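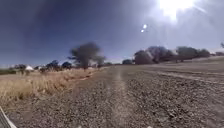 The away club's secretary wrote in after the last round to say the goals at the far end were anchored on one side only, and asked that it be looked at before anyone plays there again. It was, and it is item 2 below.

Filed under: Grounds & Fixtures / Matchday Safety

Pre-match ground check, Ullard Park, main field and training field. Walked at 9 a.m., January.

1. Playing surface, main field — PASS
Firm through the middle. Soft in the near goal area but level. Two divots by the center circle filled and tamped.

2. Goals and anchors, main field — PASS AFTER REPAIR
Far goal had no ground anchor on the left side. New anchor fitted and pull-tested. Crossbar bolts tight at both ends. Net clips are plastic, no metal hooks left.

3. Goals, training field — FAIL
Portable goals have no weights. Goals to be laid face down and chained until the weights come from Famden. Youth sessions move to the main field.

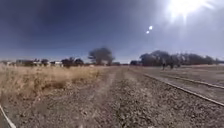
Gravel track, looking ahead.

4. Corner flags — PASS
All at legal height. One pole is split near the base and should be replaced before the Fekthorpe game.

5. Perimeter rail — PASS WITH COMMENT
Rail is loose at the halfway line on the bench side. It holds, but it moves when leaned on. Tighten the bracket this month.

6. Spectator limit — PASS
Limit stays at 1000. Sign at the turnstile still shows the old number and must be changed. The gate at the Fekthorpe game last season was 411, so crowding is not expected.

7. First aid — PASS WITH COMMENT
Stretcher and kit in the officials' room. Ice packs are low. The Tuhumury defibrillator shows a green light — pads are in date.

8. Emergency access — PASS
Side gate opens fully and the key is on the hook. 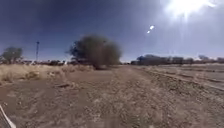 The gate must stay unlocked from one hour before kickoff until the field is clear. Last season it was locked at half time on two occasions, and the match delegate marked us down for it.

9. Floodlights — NOT CHECKED
Daylight visit. Check at 6 p.m. before the next evening game and add the result to this sheet.

Recheck items 3 and 5 before sign-off.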